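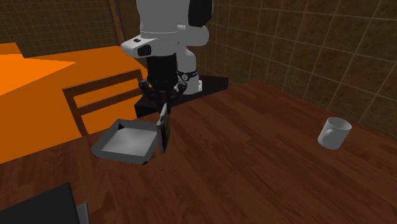
Reporting on Closed Communities
Handout 8: Talking to people who have left

Course tutor: Melahat Uysal
Please read before the seminar on 18th May

Welcome back, everyone. Last time we spent most of the session on paperwork - land records, charity accounts, planning files, the sort of thing you can read with a cup of tea and nobody's feelings to mind but your own. This handout is about the other half of the job, the people, and it is the half that students tend to worry about most. I think a bit of worry is quite healthy here, so please don't try to train yourself out of it.

By a closed community I mean any group that keeps itself apart and makes it hard for members to speak to outsiders, or hard for them to leave and stay on good terms with those who remain. Some are religious, some are political, and a few are built around a diet or a business. Try to describe what a group does before you reach for a label. The word "cult" will come up in nearly every interview you do, and you may well quote somebody using it, but in your own sentences it does very little work and it may bring you a solicitor's letter. "A residential religious group whose members hand over their wages" tells the reader far more.

The Redora case

We will use the same case all the way through, so that you get to know it properly. Redora was the name of a farmhouse and some outbuildings where a group of families lived under the guidance of a man they called the Elder. At its largest it had 70 members, children included. The local paper, the Jovero Courier, had run friendly pieces on it for years (the jam stall, the carol singing every December) before a former member called Birsen Erdem wrote to the newsdesk. Her letter was two pages long and it did not ask for a story. It asked whether the paper would please stop printing the advertisement for the jam.

I have always been fond of that letter. It is in your reading pack and I would like you to read it slowly, more than once if you have time, and notice what she chose to leave out. She doesn't mention the Elder at all. She mentions hours of work, and the fact that her sister was still inside.

The reporter who picked it up took 12 weeks to publish anything. Some of you thought that was far too long when we talked about it briefly before, and I do see why, but let's go through what those weeks were spent on.

First contact

The reporter wrote back by hand, to the address on the letter, and said who she was, which paper she worked for, and that she would be glad to listen without writing anything down. She didn't telephone. Former members of strict groups have quite often been taught that journalists lie, and even when they no longer believe the rest of it that particular teaching can hang on for years. A phone call out of the blue puts a person on the spot. A letter can sit on the kitchen table for a week.

Points to bear in mind for your own first approaches:

Say plainly who you are and who you work for. No half-truths about "doing some research".

Don't promise that a story will appear, and don't promise that it won't hurt anyone. You can't know either.

Ask how the person would like to be contacted, and then stick to it, even when your editor is breathing down your neck.

Find out who else lives in the house and whether they know you are coming.

If you are told no, say thank you, leave your details and go away. One of the best sources on the Redora story said no the first time and rang up in her own good time.

Consent is a conversation

Most of you have been taught to get consent at the start, and of course you must. But somebody who grew up being told what to agree to may say yes to you out of pure habit. So go back to it. Ask again halfway through, and again when you know what the piece is going to say. Explain what the words mean, too. "Off the record", "on background" and "not for attribution" are our jargon and even we don't agree on them, so it's hardly fair to expect a person who has never spoken to a reporter to know which one she has just accepted. Use a whole sentence: "I would print what you have told me, but I would not print your name or the name of your village."

Birsen Erdem decided to be named. Two of the others did not, and in one of those cases the paper changed its mind about a detail (the name of a breed of dog, of all things) when it realised that everyone at the farm would have known at once who was talking. Small details identify people. Bring your draft to someone who knows the area and ask them to guess.

Stories of harm

Some of what you hear may be about abuse, and some of that may have happened to children. I don't want to rush this, and we'll give it proper time in the seminar, so for now just the essentials.

Let the person set the order. Memory of bad things rarely comes out as a tidy timeline, and interrupting to fix a date can stop somebody dead. You can go back for the dates on another day, and you should, as they matter a great deal later on.

Avoid "why" questions. "Why didn't you tell anyone?" sounds like blame even when it is asked in the kindest voice in the world. "Was there anyone you could have told?" gets you the same information, and usually more of it.

Never ask for detail you don't intend to use. If the article will say that she was hit, you don't need the rest for your own curiosity.

If you learn that a child may be in danger now, you have a duty that comes before the story. Speak to your editor the same day. We'll go through the safeguarding sheet together, so bring your copy.

Try to end the interview on something ordinary. Talk about the bus, the garden, what's for supper. It sounds like a trifle, I know, but you are leaving a person alone with what they have just told you, and it helps to walk them some of the way back first.

Checking

Believing someone and checking what they say are perfectly good companions, and I wish newsrooms would stop treating them as enemies. The Courier's reporter told each source from the beginning that she would look for other people and papers to support what they said, and that this was for their protection as much as the paper's. None of them minded. I think what people mind is finding out afterwards.

For Redora the checking included school attendance letters, a set of diaries, bank slips, and a van hire agreement from a firm called Langlois which put the Elder in the right town on the right day. The van paper is dull beyond words and it carried the whole third article. Keep dull papers.

Watch out as well for sources who have all been talking to one another. Former members often find each other and form support groups, and a very good thing too, but three people who have gone over the same evening together many times may honestly share one memory between them. Ask each of them what they saw themselves and what they heard about later, and keep the two apart in your notes.

The right of reply

The group, and any named person accused of something, must be given a fair chance to answer. Put every serious allegation to them clearly and in writing, with enough time to respond. Before you do, warn your sources! They need to know that the Elder, or whoever it may be, is about to learn that people have been talking. Mrs Erdem asked for two days' notice so that she could go and stay with a friend in Ultonard, and she got it.

Print the reply properly. If it is a denial, say so near the top. If people inside tell you they are happy, report that as well, and without a raised eyebrow. Several members of Redora told the Courier they had never been better looked after, and some of them are still saying it.

Before the seminar

Read the letter, the first and third articles, and the group's statement. Then write a first approach to an imagined former member, one side of paper at most. Please also jot down one question from the published interview that you would have asked differently, with your own wording next to it. We'll be swapping these in pairs, so do write legibly.

Anyone who finds the reading hard going for personal reasons is very welcome to have a word with me beforehand. There is a different set of papers you can use, about a dispute at a rowing club, and you needn't explain why you would like it.

M. Uysal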